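Making room for two

Gunhild Holst has run weekend retreats for couples at Isex for long enough to know who will turn up late on the first evening.

"It's the parents," she says. "They've had to get the kids to Grandma's, and then somebody forgot the stuffed rabbit and they went back."

Our talk is mainly about money, the topic she says most couples would prefer to skip. Her advice is to set a small amount aside each month and treat it as spent. One pair she worked with put away $300 over a winter and used it for two nights in Warnenton.

"They didn't do anything special there. They slept in and walked to the bakery. He told me it was the first time in a year they'd finished a conversation."

She asks couples to talk about chores before they leave home - who does what, and who keeps track of it. The second part causes more arguments than the first.

"One person is carrying the list in their head," she says. "I get them to write it down and split it at the kitchen table."
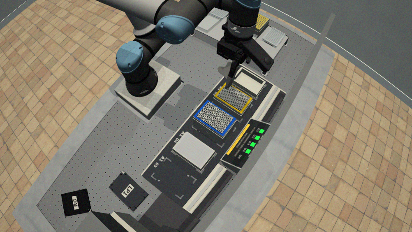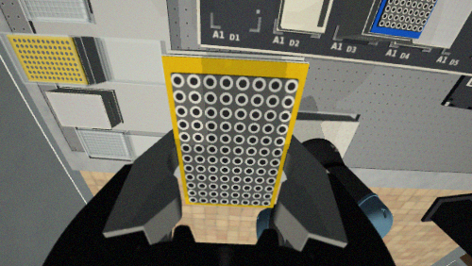
When work follows you home

Holst is firm about phones after supper. At her own house they go in a drawer at 7 p.m. and stay there until the dishes are done.

"I was the worst for it. I'd be answering email while my husband told me about his day, and I'd say 'mm-hmm' in the wrong places."

For couples on different shifts, she suggests a shared breakfast once a week, even if it's supper for one of them. She also likes short notes left on the counter.

Her next retreat is in March, and the cabins at Isex are nearly full.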